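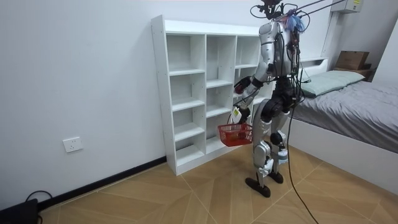 Skeloston公開実演日では何が行われるのか。

家庭内作業を行う人型ロボットの実演と、実験室の見学が行われる。実演は居室を模した部屋で進められ、来場者は廊下側の見学区画から作業を見る。ロボットの操作体験は含まれない。

Skeloston公開実演日

Skeloston公開実演日(スケロストンこうかいじつえんび)は、ロボット開発企業Musturicoが、Derklow地区にある研究施設Yurchenko棟で開催する一般公開行事である。名称は、同社が進める家庭内作業研究計画「Skeloston」に由来する。施設内の掲示や配布資料では単に「実演日」とも表記される。

目次
1 概要
2 沿革
3 会場
4 実演の内容
4.1 片付け作業
4.2 籠の持ち上げ
4.3 停止と再開
5 見学の運営
6 安全管理
7 反響と課題
8 関連項目

概要

Skeloston計画は、洗濯物や日用品の移動、棚への収納、寝具まわりの整頓といった、住宅の中で日常的に生じる作業を人型ロボットに行わせることを目的とする。公開実演日は、その途中経過を施設の外に示す機会として設けられた。完成品の発表会とは位置づけられておらず、配布資料の冒頭には「当日の動作は研究段階のものであり、製品の性能を示すものではない」との注記がある。

実演は事前申込制である。来場者は班に分かれて棟内を巡り、居室型実験室、整備室、記録室の順に見学する。一班の定員は12名で、班ごとに案内係が付く。入場料は徴収していないが、整備室で配布される図面集は有償で、価格は800円である。

沿革

Musturicoは当初、倉庫内の搬送装置を手がけており、Yurchenko棟もその試験場として建てられた。一階の広い床面は搬送路の検証に使われ、現在も床の一部に当時の誘導線の跡が残る。人型ロボットの研究が始まると、二階の事務室が順次改装され、居室型実験室が置かれた。

初期の見学対応は、取引先や近隣の学校からの依頼を個別に受ける形であった。実験の合間に案内を行うため日程が定まらず、見学者が到着しても装置の調整が終わらないことがあった。このため、依頼をまとめて受ける日を定める案が社内で出され、公開実演日として制度化された。

一般からの申込みを初めて受け付けた回は2021年10月31日に開かれた。来場者は182名で、申込みは募集枠を上回った。この回では実演の時間が班によって大きく異なり、最後の班は整備室の見学が短縮されている。次の回からは各室の滞在時間が予定表に明記されるようになった。

公開は秋季の開催を基本とする。冬季は一階の空調設備が二階の電源容量に影響するため、長時間の連続運転を伴う行事は組まれていない。

会場

Yurchenko棟はDerklow地区の南側、旧搬送試験場の敷地内に位置する。正面入口は一階西側にあり、公開日には受付と荷物預かり所が設けられる。二階へは階段と昇降機で上がる。昇降機は機材運搬と共用で、車椅子を利用する来場者の移動が優先される。

居室型実験室は、寝台と収納棚を備えた寝室形式の部屋である。棚は白色の開放型で、扉がなく、棚板の高さは列ごとに異なる。高さの違う区画に対して腕の姿勢をどう変えるかは、Skeloston計画の主要な検討項目の一つに挙げられている。床は木目調で、斜めに組んだ柄をもつ。柄のある床は単色の床に比べて画像処理の条件が厳しく、脚の接地位置を推定する試験にも用いられる。

室内の家具は市販の住宅用家具の寸法に合わせてあり、ロボットのための目印や案内板は設置されていない。家具の配置は試験の内容に応じて変更されるため、公開日ごとに部屋の様子が異なる場合がある。配置図は記録室に保管され、過去の分も閲覧できる。

整備室は居室型実験室の隣にあり、関節部品、手先部品、配線束などの実物が展示される。展示品の多くは使用を終えた部品であり、摩耗の状態を確認できるよう、清掃のみを施した状態で置かれている。記録室では、過去の試験の記録票と動作波形を壁面に掲示している。

実演の内容

実演は一回の見学につき一種類から二種類の作業で構成され、内容は当日の装置の状態によって決定される。作業の順序は事前に公表されない。

片付け作業

片付け作業は、寝台の周辺に置かれた物品を籠に集め、棚の近くへ移すものである。使用される物品は布類や軽い日用品で、割れ物や液体の入った容器は用いない。試験では物品の位置を毎回変え、同じ動作の繰り返しにならないようにしている。

公開日に用いる課題は研究用の課題より短く編集されている。研究用では物品を棚の各区画に分けて収めるまでを一連の課題とするが、見学時間内に終わらないことが多いため、公開日には途中までの工程を切り出して実施する。

籠の持ち上げ

籠の持ち上げは、床や低い棚の前で籠を保持し、姿勢を保ったまま位置を変える作業である。赤い樹脂製の籠が使われ、側面には細長い穴が並んでいる。穴のある側面は内容物の一部が透けるため、外から見た籠の形が中身によって変わり、輪郭の検出には注意を要する。

この作業では、腕を前に出すことで重心が前方へ移る。ロボットは膝を軽く曲げた姿勢をとり、腰と脚の関節で釣り合いを調整する。案内係の説明では、手先の動きよりも足裏にかかる荷重の変化に注目するよう促されることが多い。整備室には荷重の変化を記した図が掲示されており、見学後に照らし合わせることができる。

籠の縁を片側だけで支えた場合、内容物の偏りによって籠が傾く。傾きが設定値を超えると、制御側は移動を中断し、籠を下ろす動作に切り替える。記録室に掲示された連続試験の結果では、68回の試行のうち中断に至ったものが赤字で示され、それぞれに内容物の配置が付記されている。

停止と再開

実演の途中で、操作員が意図的に動作を停止させる場面が設けられている。停止中のロボットは関節の角度を保ち、操作員の確認が終わるまで次の動作に移らない。再開の際には、停止前の位置から続行する方式と、初期姿勢に戻る方式とがあり、どちらを用いるかは作業の段階によって異なる。

来場者からは停止時間の長さについて質問が寄せられることがある。配布資料には、確認項目の一覧とともに、停止中に計測している値の種類が記載されている。

見学の運営

受付では班の番号を記した札が配られる。来場者は札を見える位置に付け、案内係の指示で移動する。居室型実験室の前では廊下側の区画に二列で並び、前列は途中で後列と交代する。小学生以下の来場者は保護者の同伴が必要で、前列に案内される。

撮影は静止画に限り認められている。閃光装置と三脚の使用はできない。記録室の掲示物については、未発表の結果を含む区画のみ撮影が禁止され、床に貼られた線で範囲が示される。

質疑は整備室で行われる。室内での質疑が長引いた場合には、質問票に記入して受付に提出する方法もある。回答は後日、施設の掲示板と次回の配布資料に掲載される。過去の質問票には、ロボットの重量、充電の方法、衣服を畳む作業の予定、階段の昇降の可否などが多く見られる。

安全管理

実演中の居室型実験室への立入りは、担当の操作員に限られる。見学区画と室内の間には境界が設けられ、境界を越えた場合には実演が中止される。非常停止の操作器は室内と廊下の双方に置かれ、開場前に動作確認が行われる。

脚部を使用する試験では、転倒に備えてロボットを上方から吊り紐で保持する方式がとられる。吊り紐は通常の動作を妨げない長さに調整され、体勢が大きく崩れたときに荷重を受ける。床上に配線がある場合、操作員は脚の移動範囲と配線の位置を作業ごとに確認する。

装置に異常が認められた回では、実演に代えて整備室で部品の説明を行う。この場合も見学時間は変更されない。

反響と課題

Derklow地区の住民向け広報紙は、公開実演日を地区の秋の行事として紹介している。来場者の感想では、動作の慎重さに触れたものが多く、作業の速さについては評価が分かれた。住宅設備を扱う事業者からは、棚の奥行きや扉の有無が作業に及ぼす影響について、より詳しい資料を求める声があった。これを受けて、図面集には棚の寸法表が追加されている。

廊下側からの見学では、ロボットの手先が家具の陰に入ると作業の内容が分かりにくいという指摘がある。施設側は見学区画の位置の変更を検討したが、避難経路の幅を確保する必要から、現行の配置が維持された。手元の様子を映す表示装置の設置は試験的に行われ、音声による説明も併用されている。

見学の所要時間は全体で約一時間半とされるが、質疑の状況により延びることがある。最終の班については、閉館時刻の都合で記録室の見学を先に行う場合がある。

図面集の内容は回ごとに改訂される。旧版は受付で閲覧でき、販売は最新版のみである。改訂箇所には縦線が付され、関節部品の形状変更や配線経路の見直しなど、変更の理由が巻末の表に記される。

関連項目

Musturico
Yurchenko棟
Derklow地区
人型ロボット
家庭用ロボット
研究施設の一般公開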